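4.2 Rangement d'un poste de bureau

La tâche retenue par le groupe Lomer consiste à dégager le plan de travail avant nettoyage. Sur 587 essais, 553 ont abouti à une saisie stable. Le clavier reste l'objet le plus difficile : long, mince, il pivote entre les doigts.

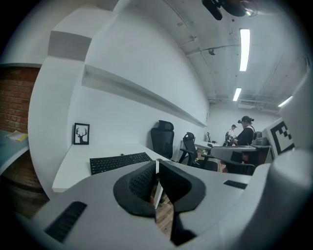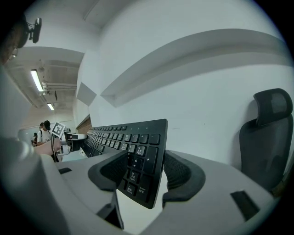

Clavier noir, pince à deux doigts.

La dépose représente 89 des 196 erreurs relevées, toutes phases confondues. L'autonomie complète n'est donc pas atteinte pour cette corvée.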